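How I Record Cloth Folding Demos With Two Hand Grippers

My first set went straight in the trash, so let me save you some time! I'd recorded 300 folds at full laundry-day speed, and the model learned to flail. What you want is slow, boring, complete folds (yes, even when your wrists complain).

Step 1. Lay one garment on the bed and bring both grippers in low, one on each side, before you hit record.

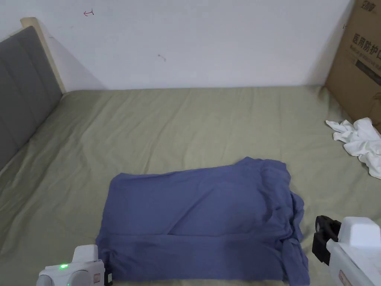

Lakshmi Bangera wrote to me that she starts recording with the grippers well away from the cloth, so the model learns the approach too. Fair point, and I've begun mixing some of those in.

Step 2. Pinch the corners, and take just a little fabric. A big greedy handful bunches up and teaches the model to grab anywhere. Close the jaws, wait a beat, then lift.

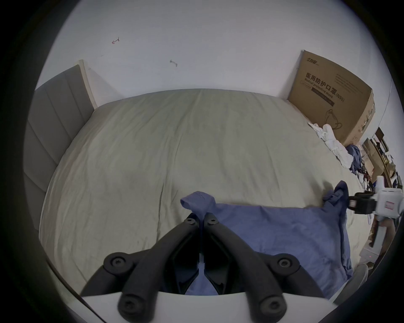 Step 3. Lift and stretch

Raise both hands together and pull until the cloth hangs between them. A bit of sag is fine! Yanking it tight pops a corner loose, and then you've got a demo of dropping things.

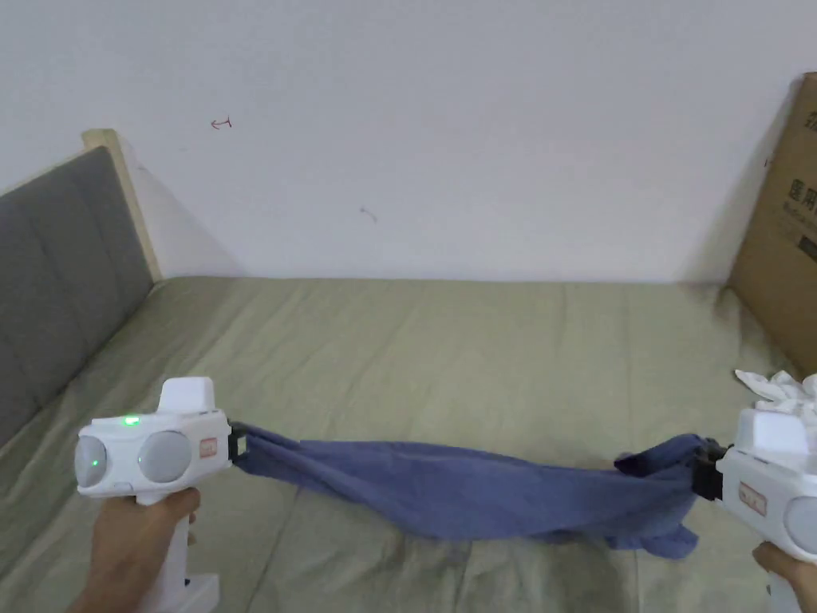 Should you delete the fumbles? Keep the ones where you recover and finish the fold, and drop the rest.

Step 4. Label and back up

I name each take in Livuno with the garment and the fold type, then copy everything before I break for lunch. My current set is at 2621 takes.

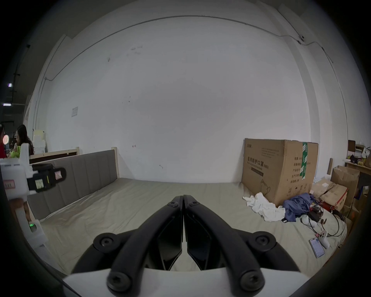 Battery life is what usually ends my sessions, so I stop every 3 garments and check. It's also when I glance at the phone. I leave it face up on the bed with the screen on, next to the controller, and that way I'm not hunting for it under a heap of shirts.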